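# Chapter 6: How Good Is This Team, Anyway?

I coached a season and a half of community college basketball at Fagerlund before I figured out I was better at arguing about teams than running one. So let me open this chapter with an argument I lost.

It was March, and our conference had given its last tournament spot to Tetness over Lodomer. Lodomer had won more games! I was furious, and I said so at length to Kiprono Kinyua, who kept our stats. He let me finish, then handed me a single sheet of paper. Tetness had scored 405 more points than its opponents that season. Lodomer, with the better record, had outscored its opponents by 30. All year.

I remember staring at those two numbers and trying to find a way around them. Maybe Tetness had run up the score on bad teams (they had, a little). Maybe Lodomer just knew how to win close games. That second idea is the one I want you to hold on to, because we're going to spend a good part of this chapter poking at it.
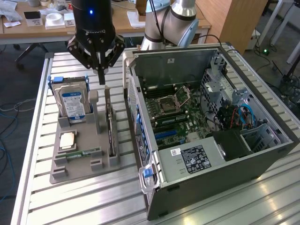 Kiprono's next question was which team I'd rather play the following night, on a neutral floor, with my job riding on it. Well, Lodomer. I didn't even have to think, and that annoyed me more than the sheet of paper did.

So we have a record, which tells you what a team has done, and we have scoring margin, which usually does a better job of telling you what it'll do next. People mix these up all the time — coaches, fans, and the folks who fill out brackets. I still do it when my own team is involved.

Raw margin has its own trouble, though. A 20-point win over Jerkent, who dressed seven players most nights that year, shouldn't count the same as a 20-point win over the league champ. And some teams play fast and some play slow, so we'll want points per 100 possessions in place of points per game. Section 6.1 covers possessions and how to estimate them from an ordinary box score. Section 6.2 takes on strength of schedule, and that's where the algebra shows up (it's only averages, I promise, but we take averages of averages and it can get slippery). In 6.3 we go back to close games and look at what happens the next year to teams that won a lot of them.

Before you start 6.1, pick a team you follow and write down two things: where you think it ranks in its league, and why. Use plain words and don't look anything up. Keep the page somewhere safe, as you'll need it for the first exercise in 6.3.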